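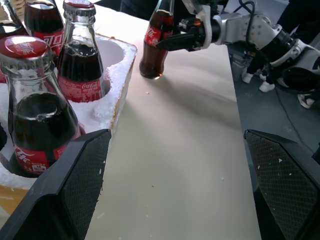
Speaker notes, May 1, 2018
Kulteck meetup: paying by chat

Open with the Grolley pilot. 409 people signed up, and they sent 1,060 payments to each other!

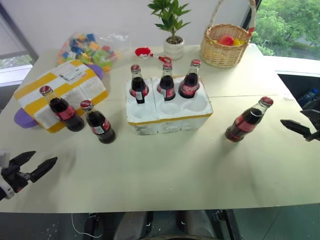

Why chat?
Friends already talk about money there. Entwistle Credit Union just put the pay button where the talk was.

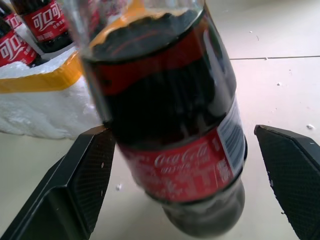
Show the Nomden screen next. It took 60 seconds to link an account (I love this part, slow down).

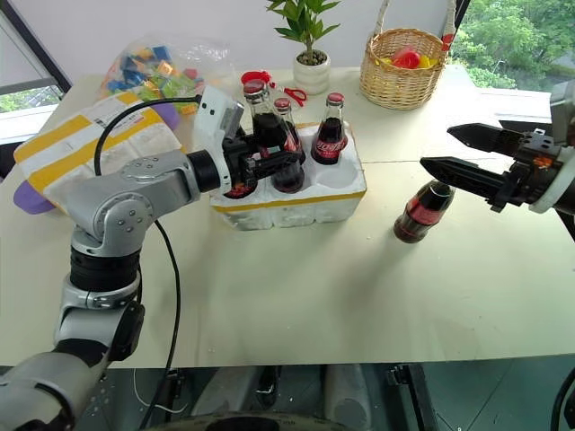 Splitting a bill is the best demo. Say I buy three colas with red caps, like the ones in the white foam tray, and two friends owe me. One message, done. Take questions.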